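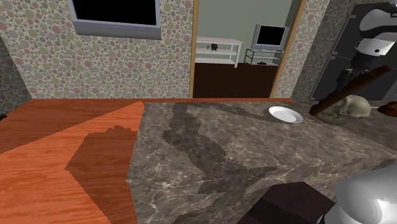
Home | Modules | Project Reports | Staff | Search

Simulation at the Iltalby open day: what we saw and what we got wrong

Group report by Ritu Kushwaha, Geeta Joshi and Sushil Srivastava

1. Why we went

Our module requires one visit to somewhere that uses automation. Our first choice was a biscuit factory, which did not reply. Iltalby did reply, and runs an open day every October with sandwiches, so the decision was made quickly. We arrived on the Friday at 10 in the morning, and Sushil arrived at 11.

2. The demonstration

We had expected a hall full of machinery. Most of the work on show was done on screen, in a simulated kitchen built with a package the lab calls Prakano. The kitchen has a marble counter, an orange wooden table beside it and wallpaper covered in overlapping circles that Geeta described in her notes as "my nan's, but more so". A plate sits towards the back of the counter. Next to it is something shaped like a skull, with what looks like a baguette lying across it.

Skarphéðinn Ásgeirsdóttir, who ran our session, explained that the objects are drawn from a library and put down by a script, and the script has no opinions on kitchens. If an arm only ever practises in a tidy room it learns the tidy room. Ritu asked whether the skull was a kind of crockery. It was filed under "household, misc."

Each visitor group was given 20 attempts at one task, which was to move the plate to the front of the counter using a hand controller. The arm is controlled from roughly its own point of view, so you get a bit of silver in the corner and have to imagine the rest.

3. Results

We completed the task 2 times. Both were Geeta's. Sushil's attempts mostly ended with the plate on the floor, where he said it would be easier to find. Ritu spent three of her turns looking through the doorway at the television in the next room, and we have recorded these as failures after some discussion.

Manju Sisodia, a technician at the lab, then ran the trained controller on the same task. It managed 53 successes out of 200 with the objects shuffled each time. She seemed pleased with this. We had been feeling quite superior until we worked out the percentages.

4. What we learned

Driving an arm by hand is slow, and depth is the hard part. All three of us closed the gripper too early. We would also have liked to see the controller fail more closely, as only the totals were shown, and our question about which layouts it found hardest was answered with "the awkward ones".

We did not compare the simulation with a real arm, so section 5 of the template (Real-World Transfer) has been left blank. Our tutor has been told.

This site uses cookies to remember your settings. Accept | Manage

Contact the module office | © Student Project Reports | Back to top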